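October

Up before six to get the wagon out of the shed while the street was quiet. The show at Selow opens its gates to exhibitors early and I wanted a spot near the trees, as there was no shade at all last year. She started on the second go. The odometer read 1,732 when I backed out, which is the second time around for it, and the choke still needs holding for the first minute.

Sum-yee came with me and did the directions. We took the old road through Bollora and kept to 60 most of the way. A few people waved. One ute sat behind us for ages and then went past with his arm out the window, so I suppose that was a wave too.

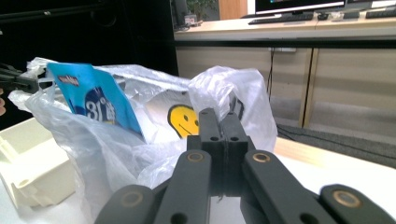 Parking was on the grass again, by decade this time and not by make, so we ended up between a Pasilora coupe and a van I didn't know. The coupe's owner has had it repainted in the original cream and was happy to talk about it until lunch. I had put the spare trim clips and the handbook in one of those see-through plastic bags, all crumpled up now like the one in the photo, and it spent the morning under the front seat where I couldn't find it. Yao-tsung Chang lent me two clips from his own tin and the chrome strip on the passenger door went back on. I'll post him replacements.

The organisers put the gate at 2,876 over the loudspeaker, which they were pleased with. It felt busier than that near the food vans. Sum-yee queued for dumplings and I minded the car and answered the same question about the colour of the seats.

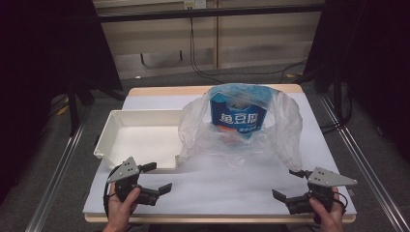
Judging was after two. We didn't place. The Wei trophy went to a green sedan from up the coast with a very clean engine bay – fair enough, mine has a weep at the rocker cover and I hadn't wiped it down since Bollora.

Home by dark with the left tail light out. Need a globe, a rocker gasket and more clips. Sum-yee wants to go again next year if we take proper chairs.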